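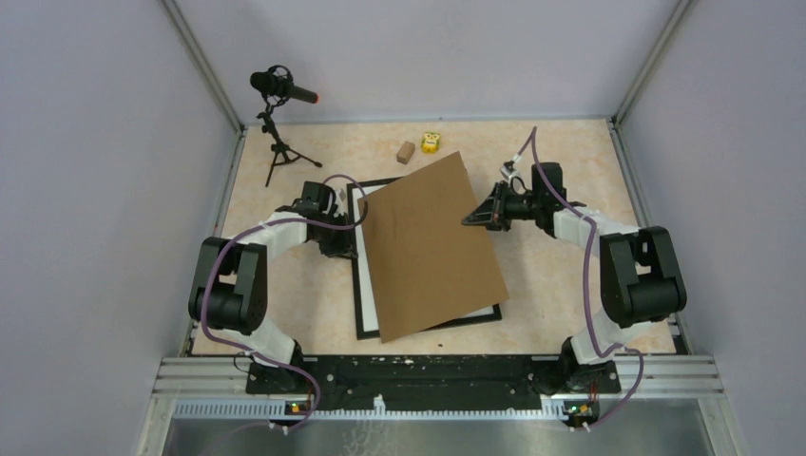

Cardboard ought to sit straight on whatever it was protecting, Neema said, and if I couldn't manage straight I could go and wrap the mugs.

I had already wrapped the mugs. I'd wrapped them so well that when Agata wanted coffee at ten she had to open three of them to find one without a crack, and now all three were back on the windowsill, unwrapped, judging me.

"It's only resting there," I said. "I'm measuring."

"With what?"

I had put the tape measure in a box marked OFFICE, MISC., along with the scissors and the good marker. So I was measuring with my eyes, and according to my eyes the cardboard was big enough if you turned it. Turned one way it hung over the bottom of the frame and left a long strip of board showing down the left. Turned the other way I hadn't tried yet.

The board was the last thing in the room that belonged to the company. It was white, it had a black frame, and it had hung in the front office of Agudelo Translation for as long as any of us had worked there. Everything we had ever promised a client had been written on it at some point, and most of it had been wiped off before it was done. We were moving over to Jornmont, 22 miles away, to an office with glass walls. Natalina Colombo, who owned the company and therefore the board, had told us you could write directly on the glass. She told us this often. She had also told us to bring the board.

"Why are we bringing it if we can write on the walls?" Agata had asked at the meeting.

"For continuity," said Natalina.

So there was continuity, flat on its back on the beige table, and there was me leaning over it with a piece of cardboard that had once held something a good deal heavier. Rernow, the movers, would supply proper cartons for mirrors and artwork. They would supply them for a price, and the price was per carton, and Natalina had read the price out loud in the voice she usually saved for parking tickets. After that we were a company that used what it had.

"Cut it," Neema said.

"If I cut it and it's wrong, it's two small pieces."

"Then you tape them and it's one big piece."

"The tape's in MISC."

She went to look for MISC., and I turned the cardboard a little. It improved at the top and got worse at the bottom. I turned it back. I should say that I have a degree. I can read contracts in four languages and tell you in any of them where you've been cheated. I stood there for a good part of the morning unable to put one rectangle on top of another.

Bakari came in carrying the ficus and stopped to watch. Bakari will always stop to watch.

"You've got it crooked," he said.

"I know that."

"Did you want it crooked?"

"I wanted it to be bigger."

He thought this over behind the ficus. His view was that the frame was the part that got damaged, being the part that stuck out, so we should forget the middle and make corners. You fold four little corners and put them on like hats. His aunt had shipped a mirror to Lisbon like that.

"And it got there?"

"Parts of it did," Bakari said, and took the ficus down to the van.

Neema returned with the scissors and the good marker. The tape was in another box that was also marked MISC., in my handwriting. There were, it emerged, quite a few of those. She put the scissors down next to the board and looked at it for a while without speaking, and then she bent down close.

"You can still read it," she said.

I got down beside her. She was right, if you had the angle. It had been wiped every day for years, but the marker had gone into the surface, very pale, layer on layer. I found a due date. I found most of a phone number. Near the bottom, under the edge of the cardboard, was GRORNIX MANUAL, FINAL, and then the word FINAL again, fainter, and then again. We did the Grornix manual the winter I started. It was for a machine that peeled chestnuts, and they changed the chestnuts halfway through.

"That's my seven," Neema said, pointing at the phone number. "I used to cross them. I stopped because Natalina thought they were F's."

"Who was it for?"

"No idea. A plumber?"

We stayed down there until my knees objected. She found a hangman that Agata had always denied. I found my own name, spelled wrong by someone who had met me that morning, and I was more pleased about it than I would have guessed.

Then Natalina came through with her coat on, wanting to know what was left.

"This," said Neema.

Natalina looked at the board, at the cardboard lying across it at its own particular slant, and at the two of us on the floor. I got ready to explain about turning it.

"Is that how it's going?" she said.

"It's being measured," said Neema.

"Well, don't cut it. We can use that for the printer." And she picked the cardboard up, tucked it under her arm and went out, and it knocked against both sides of the doorway on the way.

We wrapped the board in Bakari's coat and my scarf. It rode to Jornmont in the back seat of Neema's car with the seat belt on and Agata next to it, holding the three mugs in her lap. In the new office there was no wall to hang it on, only the glass, so it leaned in the hallway behind the ficus until March. That was when the cleaner asked Natalina if she could please stop us from writing on the windows.

I hung it myself. Bakari watched. He said it was crooked, and I told him to hold the ladder.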